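The Finish Nobody Specifies

Matte black sells well in showrooms and generates complaints in homes. The Drurkura workshop in Cleludwood, which refinishes office and dining tables under contract, took in 206 dark tabletops over the past year. Of those, 39 came back a second time with the same fault: shiny patches where forearms, mice and plates had rubbed the surface smooth.

A matte finish looks matte for a mechanical reason. The top layer of the coating is rough at a very small scale, and it scatters light in many directions instead of sending it back at one angle. In most lacquers the roughness comes from silica particles mixed into the resin. As the resin dries it shrinks and the particles stand slightly proud. Rubbing wears down the high points. The coating loses very little thickness, but the worn area begins to reflect like a satin finish, and on black the difference can be seen from across a room.

Pale surfaces hide the same wear. A white or light gray top sends back so much light from its pigment that a small change in gloss is lost in it. Black pigment absorbs nearly everything, so what reaches the eye comes mostly from the surface itself. Dust, skin oil and cleaner residue stand out for the same reason.

Gloss is measured by shining a beam at a fixed angle and reading how much returns. For low-gloss surfaces the trade uses a steeper-reading geometry than the usual one, with the beam set close to the plane of the table. Drurkura takes five readings per top, four near the corners and one in the center, and logs them before any work is done. A top with uneven readings and no scratches is treated as burnished. A top with even readings and visible marks is treated as dirty and cleaned first.

Burnishing cannot be polished out. The remedy is to abrade the whole surface evenly and recoat it. Ismail, the shop's standard two-part lacquer, goes on in two thin passes after sanding at 160 grit on bare repairs and finer paper elsewhere. The room is held at 70 degrees during curing. A cold room slows the resin and lets the particles settle, and the finish dries glossier at the low end of any slope.

Edges are a separate problem. Lacquer pulls away from a sharp corner as it dries, leaving a thin line that wears first. The Brudwood line of tops, introduced in November, has a larger radius on the corners and a sealed underside. Returns on that line have so far been for dents.

Daily care is plain. Use a damp microfiber cloth, then a dry one, with light pressure. Melamine sponges are fine abrasives and will burnish a matte top in one cleaning. Furniture polish fills the texture with wax or silicone and has the same visible effect, though a mild degreaser will usually lift it.
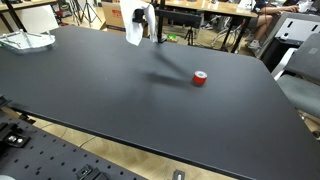
Felt pads under lamps and monitor stands should be checked for trapped grit every few months, and replaced once the felt has packed hard.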